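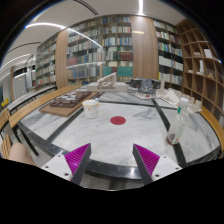 Marble table at the studio: coasters or surrender?
Board: Shared Workspaces > Furniture and Surfaces

inkandplinth
We moved into the shared studio on the second floor of the Maksymiv building in July, and the marble table came with the lease. White top, gray clouding, dark bands, polished dark edge. It's beautiful and I'm afraid of it. Most of us make architectural models, so it lives under models, and between the models live the drinks.

Currently in residence: one spotted cup, one bottle with a bit of something reddish brown left in the bottom, and one dark red disc that I'd like to call a coaster, except that no drink is on it. The cup is next to it. The bottle is on bare stone over by one of the black bands.

Do I make rules or do I let go?

Skestent_Dan
Let go. It's a table.

marbleandme
Do not let go. Cola, coffee, wine, anything with acid in it will etch a polished top, and etching isn't a stain you can scrub out. It's the polish itself that's gone. Wipe spills right away, use a neutral cleaner, and for the love of God no vinegar. My mother-in-law cleaned ours with vinegar for one weekend and I've been decorating around that weekend for years.

Skestent_Dan
And yet the house stands.

marbleandme
The house stands. The table looks like it has a skin condition.

plumbline_69
I'd worry less about the cup and more about the models. Foam board and an open drink on the same surface is how I lost a stair core and most of a lobby. Two tables. One wet, one dry.

inkandplinth
We don't have room for two tables. We barely have room for this one. You have to go around it sideways to get to the plotter.

plumbline_69
Then drinks on the floor like the rest of us.

Conceição Meireles
I'm the other half of this lease so let me add some context my colleague left out. The disc IS a coaster. I bought it. It came from Stokico, it has a felt back, and it has been ignored by every adult in the studio from the day it arrived, including the person who started this thread.

inkandplinth
I maintain it reads as a model base.

Conceição Meireles
It reads as a coaster.

hollis_b
Can we talk about the board under the one model? The brown wooden one on the left. That's the correct move. Put every model on a board and you can slide the whole thing away when it's lunchtime, and you're not dragging a cut edge or a blob of dried glue over the stone. Just stick felt pads under it. Wood on polish is fine right up until there's a grain of sand in between.

marbleandme
Seconding the pads. Check them every couple of months, they collect grit and then you own sandpaper.

Skestent_Dan
How much are we talking to fix it if the worst happens?

marbleandme
I was quoted 1347 for ours, including the edge. Smaller job than theirs, from the sound of it.

Skestent_Dan
Okay, I've read the thread again and I'd like to withdraw "it's a table."

plumbline_69
Has anyone sealed it? A sealer won't stop etching (before someone sells you one that says it will) but it buys you time on coffee. Put a few drops of water somewhere out of the way and wait ten minutes. If the stone goes dark, it's thirsty.

inkandplinth
Tried it at 4 p.m. near the back edge, behind the models. Went dark. So it's thirsty. I asked the landlord what was used on it last and he said "Cinora," which is either a sealer or his daughter.

hollis_b
Could be both. Ask for the can.

Conceição Meireles
New policy, effective now: lids on, or a coaster under it. The bottle has a cap so the bottle may stay, but someone needs to finish it or throw it out. I ordered six more coasters. They're bright green so that there can be no confusion with architecture.

inkandplinth
For the record, I voted for cork.

Conceição Meireles
There wasn't a vote.

Skestent_Dan
Post a link to the green ones?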